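Ticket: Small dark speck in middle of pale wooden table top, won't wipe off
Status: Solved
Product: Skanance table, natural finish
Opened by: Stijn Hoekstra
Handled by: Allen (Giltora table care desk)

Stijn Hoekstra wrote:

Hello! First of all, I love this table. I've wanted a big pale top like this for years and the grain is gorgeous, all those fine lines with the wider tan bands running through them. I keep stopping to look at it when I should be working!

Now the question. There's a tiny dark speck close to the middle, a bit right of centre. I spotted it when I sat down with the lamp off and the daylight coming in from the side, and now my eye goes straight to it. I can't tell if it's a crumb of something that has stuck, a little knot, or a hole.

What I've tried so far:
- dry cloth: no change
- damp cloth, then dried straight away: no change
- fingernail, very gently: can't feel an edge, though my nails are short

I haven't put any cleaner on it as I didn't want to make a pale patch round a dark dot. I've had the table since March and I couldn't tell you if the speck was there on day one. Pictures attached. 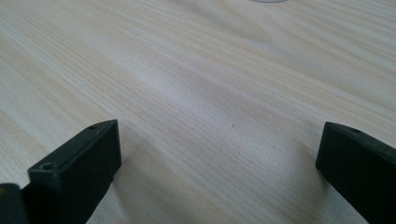 Attachment 1: the speck, near the middle of the top

Allen replied:

Hi Stijn, what a lovely thing to read first thing, thank you! And well done for stopping before the cleaner came out, that makes the rest of this much easier.

I've had a good look and I can see the dot you mean. From a picture I can't say which of your three it is, so let's find out. Could you go through these in order and tell me where you get to?

1. Put a torch flat on the table, about a hand's width from the dot, with the beam skimming along the wood. A crumb stands up and throws a little shadow. A hole shows a bright rim on the far side. A knot or a fleck in the grain does neither.
2. Stretch a bit of old nylon tights over your fingertip and drag it across the dot. Nylon catches on things a finger can't feel.
3. If it seems to stand up, lay a warm damp cloth over it for 20 seconds, lift the cloth, and push sideways with the edge of a plastic card. Follow the grain. Dry it well afterwards.
4. Please don't use a scouring pad, a melamine sponge or anything gritty, even on a spot that small. They change the sheen and you'll see that from across the room.

One more question: do you know whether yours is the solid top or the laminated one? There's a sticker on the underside near one of the legs. It matters if we end up filling anything.

Stijn Hoekstra wrote:

Brilliant, I had no idea about the tights! Did it all this evening.

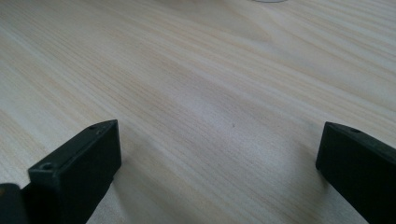 The torch was the most fun. With the beam low you get the whole pattern of the wood jumping out, I spent far longer on that than on the dot. Anyway, no shadow that I could make out, and no bright rim either. The nylon slid over it from all four directions without catching. I did step 3 once just to be thorough and the card went over it as if there was nothing there.

Sticker: it's the laminated top, batch 17, with "Maes" printed under that. Is Maes the finish or the workshop?

I also rubbed the spot with a white cotton bud and it came away clean.

Allen replied:

Perfect set of tests, thank you! Maes is the finish, so you've got the smooth matte one.

No shadow, no rim, no snag and a clean cotton bud all point the same way: a fleck in the surface layer, sealed under the finish. I'd leave it exactly as it is. It can't soak up spills and it won't spread. Filling or sanding would only go through the part that protects it (80 grit, 2000 grit, please keep all of it away from this top!).

If it still bothers you after a few weeks, write back here and I'll look into a replacement top. You can have that conversation any time, the ticket reopens when you reply.

Stijn Hoekstra wrote:

No replacement please, I'd miss this grain too much! I've turned the table so the dot is on the far side from my chair and I've already lost track of it twice. Happy for you to close this. Thanks ever so much, Allen.

Ticket marked as solved, October 22, 2026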